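Grustia Recorder Guide
Section 7: Gathering Your First Examples
Print this page | E-mail this page

Welcome back! If you have worked through the earlier sections, your wrist camera is mounted, your arm is talking to the Grustia recorder, and you are ready for the part most people have been waiting for. Gathering examples is slow, friendly work, and the first afternoon always feels clumsier than the second. Pour yourself something to drink (and set it well away from the arm, please) and take your time.

Before you begin

We will use the coffee maker task throughout this section. It is the one Min-kyu Moon wrote for our own Thursday sessions, and it ships with the recorder under the name Bulum. You may pick another appliance if you like, but stay with one until your first batch is complete.

CAUTION: Leave the coffee maker unplugged and the water tank empty for every example in this section. Keep one hand near the stop button whenever the arm is live.

Recording an example

1. Open Bulum from the task list and type in your name as the operator. Spell it the same way each time, or the recorder will think you are two different people and sort your work into two folders.

2. Bring the arm to its rest position and wait for the green light. If it stays amber, go back to the joint check in Section 4.

3. Press Record, count slowly to two, and then start to move. That little pause gives the learning system a clean beginning to hold on to.

4. Guide the arm toward the coffee maker as smoothly as you can. Fast sideways swings of the wrist are the most common trouble we see in new batches. On a quick sweep, the picture from the wrist camera smears from side to side, and small things suffer first – the buttons on the top panel double up, and the lettering on the machine can't be read at all. Large shapes such as the clear water tank and its handle usually survive.

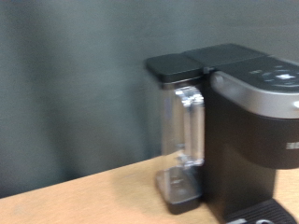
5. Slow down over the last stretch, and let the wrist settle before you reach for anything. A short stop costs you nothing, and you'll get several sharp pictures out of it.

6. Finish the motion, return to rest, and press Stop. Then choose Keep, Retry or Flag.

NOTE: A blurred stretch in the middle of an example is no reason to throw the whole thing away. Choose Keep if the rest is sound. Choose Flag if the blur covers the moment of the grasp, and add a few words in the comment box so the reviewer knows where to look.

How many do I need?

For a first batch, aim for 115 kept examples. Our own Bulum set stood at 1041 when we trained on it in June, but please don't let that discourage you – a small, careful batch will show you plenty.

When you are done for the day, choose Close Session and let the upload finish before you switch off the arm.

Next: Section 8, Reviewing Flagged Examples

7 comments | Share this page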